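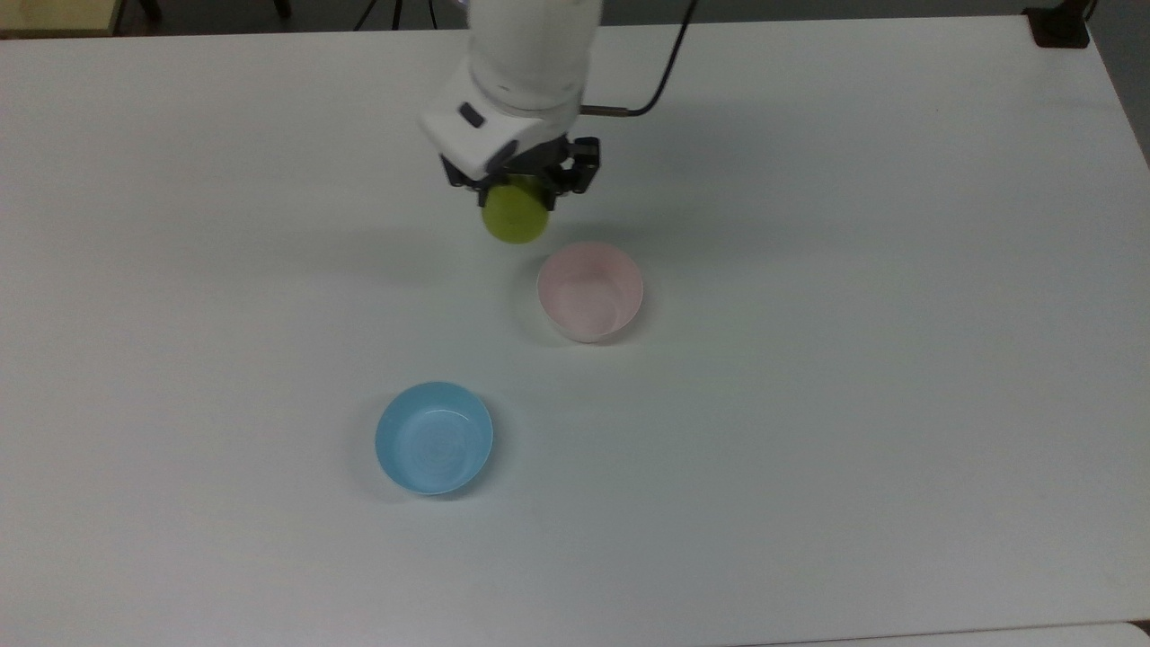
Courts at Cindbridge open again, with new booking rules

March 25, 2024

The tennis courts at Cindbridge are open again after the winter. The work on the surface took longer than we planned, and we thank all members for their patience. Both courts have new lines and new nets, and the gate on the Drorosance side closes properly now.

Please read the booking rules again, also if you are a member for many years, as several points have changed.

A member can hold 2 bookings at the same time. When you have played one of them, you can make the next. Bookings open 8 days ahead, at noon. If you cannot come, please cancel before the evening of the day before, so that another person can take the hour. Last October there were many evenings when the court was booked and stayed dark, while other members were waiting at home for a place. If you miss two bookings without canceling, your account will be closed for booking during two weeks.

The yearly fee stays at 100 dollars for one adult. A family pays 160 dollars, and this includes all children who live at the same address. The fee can be paid at the desk or by bank transfer. Please write your member number on the transfer, otherwise we have to search for you and it takes time.

Shoes: only tennis shoes with a flat sole. Running shoes leave marks on the new surface and we will have to ask you to change them. The bench by court two is a good place for this.

Old balls can go in the box next to the desk. The Vandareo school takes them and puts them under chair legs, which makes the classrooms more quiet. They can use many more than we gave them last year, so please look in your bags and in the car.

Beginner lessons for adults start when the evenings are light enough. The list for names is on the desk. Rackets can be borrowed for the first lessons.

The parking on Minami Road is shared with the swimming pool, and the two places closest to the stairs must stay free.

Recent items
Swimming pool: changed hours for spring
Table tennis room has a new heater
Lost and found: please collect before the end of the month
Walking group, new meeting point in Drorosance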